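The Wall Text Always Wins

Undgate has a new mural, and before the paint had cured it had a plaque. The plaque is brushed steel and sits at chest height on the parking structure, and it runs to 236 words. I read all of them while a man behind me tried to get to the pay machine. I learned that the piece "interrogates the threshold," that it "holds space for the unbuilt," and that the paint was donated. By the time I looked up at the wall I felt I had already seen it, and I was a little tired of it.

The mural is of a heron. It is a very good heron. It is sixty feet tall and standing in what looks like a drained swimming pool, and it has the expression of a bird who has been asked to wait for a supervisor. I would have liked to come around the corner from Swanson Street with a bag of groceries and get hit by that bird with no warning at all. I got the threshold first.

I have been writing about art in this part of the state long enough to remember when walls didn't talk. Somebody painted a thing on the side of the old Skusside cannery, you drove past it on the way to the dentist, and you either liked it or you complained about it to the dentist. There was a period when the cannery had an enormous blue hand on it. I never found out who did it or what it meant. My mother thought it was an ad for gloves. My neighbor thought it was religious. They argued about it at a cookout, with some heat, and that is more serious discussion than the heron has had from anyone I know.

Then came the grants. I am in favor of the grants. I have eaten a great deal of grant cheese. But a grant wants to know what it is buying before it buys it, and so the artist has to write down what the picture is about before there is a picture, and once those sentences exist somebody is going to engrave them. The form asks for community impact. The form asks for themes, plural. I have helped friends fill these out at the kitchen table, and I've seen a painter who wanted to do some nice big pears talk herself into "abundance and its discontents" by the second glass of wine. She got the money. The pears got a plaque.

The galleries are worse, because in a gallery you can't pretend to be looking for your car. I went to Paka in March, when they opened the small-objects show in the back room. Paka is a good space run by people who work hard and pay their artists on time, and I say so because I am about to be rude. There were 40 pieces in the show and every one had a label, and several of the labels were larger than the piece. A thimble had three paragraphs. You could watch the visitors do the little dance: lean in, read, lean back, glance at the thimble to confirm that it was present, step to the left. I did it too. I timed myself at one point and found I had given the text most of a minute and the thimble about as long as you'd give a stop sign.

I went home in a mood and thought about the small things people make or string or tie, which mostly get through their whole careers without a single sentence being written about them.
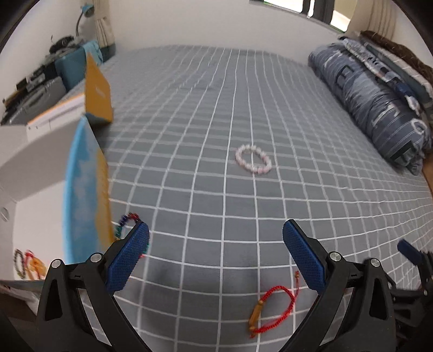
A beaded bracelet and a braided red cord one. No statement was supplied.

The case for labels is a decent one and I should make it. Plenty of people feel stupid in front of art. They were made to feel stupid by somebody, possibly by somebody like me, and a few plain lines on the wall can be a hand on the elbow. I've been grateful for them myself. I once stood in front of a gray square for a long time getting nothing, and then I read that the artist had ground up her father's slate roof to make the pigment, and after that I couldn't leave. That was one sentence. It told me a fact. It left the rest of the job to me, and I did the job, and had to go sit on a bench.

The labels I'm complaining about don't do that. They skip the roof and go right to telling you how you feel about the roof. They say the work "invites us to reconsider." I have been invited to reconsider so many things in the last seven years that I no longer have a first opinion on any of them. They say the work "asks questions," and then they don't tell you what the questions are, I suspect for the same reason a restaurant doesn't list the prices.

And they're all in the same voice. You could swap the heron's plaque with the one by the bus station fountain and I doubt either the heron or the fountain would file a complaint. Street painters used to have more nerve than this. The whole point of a wall was that you hadn't agreed to it. It was there at six in the morning when you were in no condition to be invited to anything, and it was rude or gorgeous or spelled wrong, and you had to deal with it on your own.

So I have a proposal, which I have already sent to the arts office in Undgate and which they have thanked me for. Put the plaque around the corner. Keep it, engrave it, use as many words as the grant requires, but bolt it someplace you can't reach until you've walked the full length of the wall. In the galleries, print the text on a sheet and leave the sheet by the exit, next to the pens that don't work. Let it give the title, what the thing is made of, who made it, and one fact nobody could guess. If the artist has something to say past that, fine, let her say it on the back.

I'm told there are accessibility rules about plaque height and placement, and I'd want those followed. I'm also told the steel has already been paid for on the next two.

I went back to see the heron last week, toward evening, coming from the river side, where you can't see the plaque for the dumpsters. The light was flat and the top of the bird was nearly the same color as the sky. A kid on a scooter had stopped in front of it. He looked for a good while, and then he stood on one leg.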